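Teaching a machine to fold the washing

The first thing Rekha Gautam does when she gets to work at Netham is mess up the laundry. She picks a garment from the box, shakes it, drops it and steps back behind the control arms. Then she folds it using the robot's hands in place of her own, while the computer records every joint movement and every camera view.

One garment, start to finish, is called an episode. The target is 600 episodes before the end of October, and each one is a single example for the learning system, which is named Clullano. It has no rules about sleeves or collars. It is given the recordings and has to work out for itself what to do with the next shirt it meets.

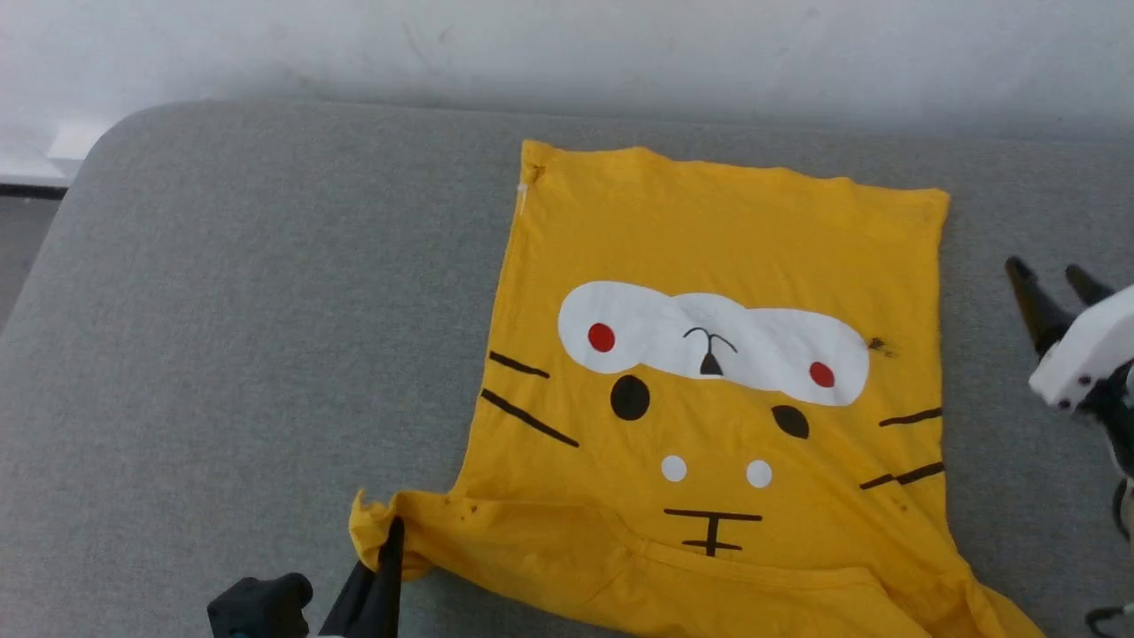 T-shirts were chosen to begin with, and they are harder than they sound. Cotton stretches, slides and creases differently each time it is let go. A shirt can land face up, face down, inside out or in a ball, and the two grippers have to deal with all of it. Gautam's best folds take 40 seconds. Early on, some took four minutes and ended in a heap.

The heaps are kept. Meenakshi Rajput, who runs the training side, wants recordings where a corner slips and the operator goes back for it. The first version of Clullano was trained on 70 tidy episodes and did well until it dropped something, when it carried on folding the air.

"It had never seen anyone make a mistake," Rajput says. "So we stopped throwing ours away."

Each episode is stored with views from the head and from the wrists. The head view shows the whole job. The wrist view is close in and shows how much cloth has been caught between the fingers, which Rajput says matters more than people expect.

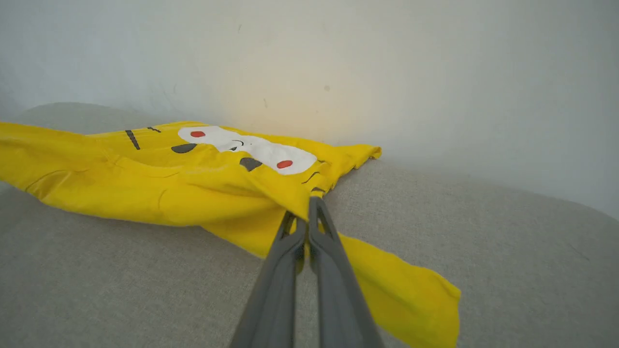
Page last updated: October

Checking takes nearly as long as recording. An episode is played back at double speed, given a label and passed or failed. Fails are mostly dull: a camera that froze, or an operator who forgot to press stop. The labels are typed into a program called Jekitz, which Gautam describes as slow but fair.

Operators work in short turns and swap over. Gautam starts on the left side of a shirt and her colleagues tend to start on the right, and Rajput has asked them all to leave their habits alone, as a system trained by one person picks up that person's ways.

Towels come next, on a second rig called Tiwari.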